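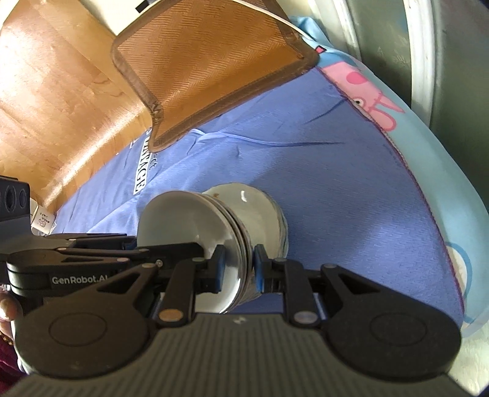
Dishes for a shower or an anniversary lunch usually come from three or four different kitchens, and sorting them the night before saves most of the trouble on the day. Borrow early, then lay everything out at home and see what you have. Pale dishes nested on a blue cloth, in two groups, are easy to check at a glance, and a chip shows up better against a color than against white. Nest only pieces of the same shape. Put a paper napkin between any two that have a painted rim.

## Marking borrowed pieces

Use masking tape on the underside, with the owner's initials in pencil. Ballpoint smears in dishwater and can leave a mark on unglazed clay. Take the tape off within a day or two. If it has left gum behind, rub it with a little cooking oil, wait ten minutes, and wash as usual.

Keep a written list as well. One line per household will do:

- name and phone number
- what was lent, and how many
- anything already chipped when it arrived

## Table covers

A plain bed sheet makes a good cover for a long folding table. Wash it first, even if it is new. Take it out of the dryer slightly damp and smooth it over the table the evening before, pulling the corners down and holding them with binder clips under the edge. Most of the creases will be gone by morning. For the rest, spray lightly with water and press with your palm.

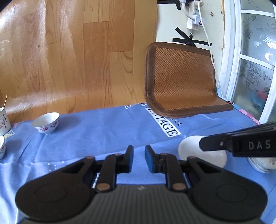 Deep fold lines from a packaged tablecloth are harder to lose and need an iron on the cotton setting, worked from the wrong side. Polyester blends want a cooler iron. Try a corner first.

Lint comes off with a damp rubber glove dragged in one direction. Candle wax should be left to harden, then lifted with a dull knife. What remains goes between two sheets of brown paper under a warm iron. Change the paper when it turns greasy.

## Food ahead of time

Tea sandwiches can be made up to 2 hours before guests arrive. Butter the bread right to the edges so the filling doesn't soak in, stack them uncut, and cover with a barely damp towel. Trim the crusts just before serving. Cucumber should be sliced thin, salted, and drained on paper for twenty minutes.

Punch keeps better without the ice in it. Freeze some of the juice in a loaf pan instead and float the block in the bowl. Add the ginger ale last.

For nuts and mints, fill the small dishes halfway and refill them. Victor Masanja, who taught me to cater church lunches, fills his with a soup spoon, two spoons to a dish, and keeps the rest in a jar under the table.

## Favors

If you are wrapping 100 favors, cut all the ribbon first. Wind it around a book, snip once through the whole bundle, and every piece comes out the same length. Tie the bows sitting down, and box them in single layers.

## Afterward

Scrape and soak as plates come back, and don't stack them dirty. Egg and cream cheese want cool water before hot. Dry borrowed dishes by hand, check them against the list, and return them in the box they came in.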